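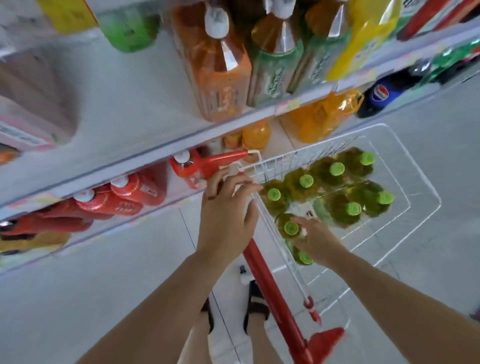
Drinks for the long table

The summer lunch is on again, and as in other years the drinks are bought by us and the food is brought by everyone else. There are 28 names on the list for the long table. This item covers what we are buying, how we get it back to the Roman building, and what we would like to hear from you before the second shopping trip.

We are using the supermarket with the wide drinks aisle again. The other place is closer, but it keeps its drinks in shrink-wrapped packs and will not split them. Here the bottles stand loose on white metal shelves and you can take three of one thing and five of another. For a mixed group that matters more than the extra walk.

The bottles with the green caps are in the basket. They were the drink most people asked for on the sign-up sheet, and it is easier to build a load when the bottom of the basket is all one shape. The wire rolling baskets with the long red handle are at the entrance, next to the flat hand baskets. Take a rolling one even if you only mean to get a few things. Liquids get heavy fast, and a liter weighs a kilo before you add the bottle.

Loading the basket

Those of you who are helping for the first time have asked how to pack drinks so they don't tip over. We don't have a method as such, but these points come from several years of doing it.

Stand the bottles upright with the caps up. Lying down they roll every time the basket turns, and the labels get scraped on the wire.

Keep one hand on the handle or the rim while you load with the other. The baskets are light when empty and will move off on a smooth tile floor.

Fill from the far side and work toward yourself. If you start at the near side you end up leaning over the full rows to reach the back, and something gets knocked.

Bottles of one kind go together. At the register it saves time - the cashier can scan one and key in the rest - and at the other end we can unload straight into the right crate.

Don't load above the rim. Go through the register and come back for a second load if you have to. Last year Urs Ammann came out of the aisle with a heap of bottles on top of a full basket, and it took three of us to get it up the ramp by the exit without losing any.

The crates are the gray Jultex ones from the storage closet. They fold flat and live behind the paper towels. Please put them back there afterward, folded. In November two of them were found outside by the bike rack, full of rainwater.

Which drinks, and how many

The sign-up sheet had a column for drinks, and most people filled it in. Plain water is not on the shopping list, as the tap in the Roman kitchen is fine and we have the big glass jugs. That leaves juice, tea and something fizzy.

Juice is simple. Orange, and one that is not orange. We buy the larger bottles, 1000 ml or more, and pour from them at the table.

For fizzy drinks we are cutting back. A lot of it went flat last year in half-finished bottles, and the person who takes the leftovers home does not want it either. Anyone who wants a particular soda can bring it and put their name on it.

Tea takes more thought. We had thought of it as a side item, something for the few who don't like juice, and it was the first thing to run out. So this time we have set aside money for 20 bottles of tea, one kind or several, to be put out in two rounds so they don't all get opened in the first half hour.

Bottled tea varies a great deal from one label to the next. Some of it is as sweet as lemonade and some has no sugar in it at all, and from the front of the bottle the two can look alike. Turn the bottle around and read the back. If the label is in a language you don't read, look for the nutrition table, where the numbers for sugar are usually easy to find, or use the translation function on your phone. Color tells you very little. A pale tea can be sweet and a dark one can be bitter.

Take from the back rows as well as from the front. Stores tend to put the newer stock behind the older, and we want dates that run well past the lunch in case there is some left over. With the tea this means reaching in between the caps and lifting straight up. Hold the front bottles steady with your other hand while you do it - they stand close together, and one bottle pulled out at an angle will take its neighbors with it.
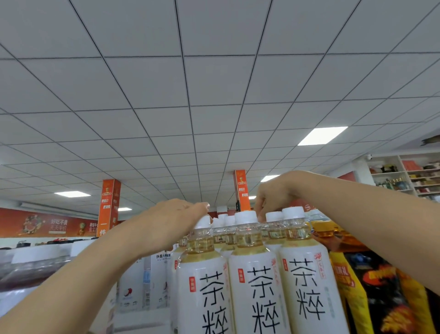
Ursina Nägeli would rather have the tea unsweetened throughout, with a small jug of syrup on the side for those who want it. She points out that people can add sugar to a glass and can't take it out, and that she has ended up drinking water at every lunch so far.

We put this to the others who signed up for tea. Cyrill Wieser agrees, provided the syrup is in a proper pouring jug. Judite Caldeira would like at least one sweet tea kept on the table for the children, who in her experience will leave the unsweetened kind standing and go looking for the soda. Both points seem fair. The plan for now is mostly unsweetened, a few sweet bottles at the end of the table where the children sit, and the syrup in the small steel jug from the Elosier set.

If you feel strongly about this, say so before the second trip. After that the tea is bought and will be what it is.

Keeping it cold

The kitchen fridge will be full of food by mid-morning. Drinks go in the two cool boxes, which hold less than you would think. Juice goes in first, as it is worst when warm. Tea can stand in the shade under the table and be moved to ice as space opens up.

We need ice. Dorottya Kiss has room in her freezer for four bags, and we are looking for one more household with some space. We also need the loan of a third cool box, any size, with a lid that closes.

Money

Receipts go in the blue envelope in the top drawer of the kitchen, with your name on the back. Please don't hand them to people in the hallway. Refunds are paid within 14 days of the lunch. If you bought something that was not on the list, write on the receipt what it was for.

Leftover bottles that have not been opened can't be returned to the store. They will be on the windowsill by the stairs the morning after, free to whoever gets there.

Still needed

Two people for the second shopping trip, one of them with a car.
One cool box with a lid.
Freezer space for ice.
A pitcher or two for juice. The green Jellow pitcher has a crack in it and has been thrown out.
Someone to rinse and crush the empties at the end. The bags are under the sink.

Names on the sheet by the mailboxes, please, or a note under Urs Ammann's door.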